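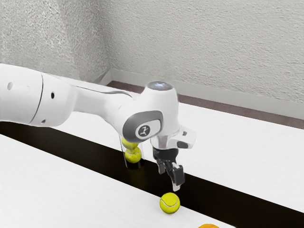
According to the night dispatcher at Lau, the 19 bus is never late, it just leaves the depot on its own terms. I wrote that on the whiteboard and it has already been wiped off.

13 Jun 2021

Depot is quiet on a Sunday so I got through the farebox logs from May. Over 3,000 taps on the Lau loop came in with no stop attached. Gretora says their validators are fine. Movolov says their GPS feed is fine. Everything is fine and the passengers boarded in the sea.

Replayed one morning on the bench unit, validator clock against the GPS clock. They drift apart by 11 seconds over a full shift. Doesn't sound like much, but the matching window is 5 seconds, set by someone in the Deketti days and left alone ever since, like the coffee machine.

Widened the window to 15 on the test server only. Most of the lost taps landed at real stops. A handful landed at the stop before, mainly downtown where the stops are close enough to wave at each other. So wider is no cure. Clock sync at every layover would be better, if the Gretora box will take a sync command while the doors are open. Manual says yes on one page and no on the next.

To do: ask Gretora which page they meant. Pull the logs for the 19 separately. Don't touch the live window before the monthly ridership report goes out.

Bench unit left powered on, please leave it.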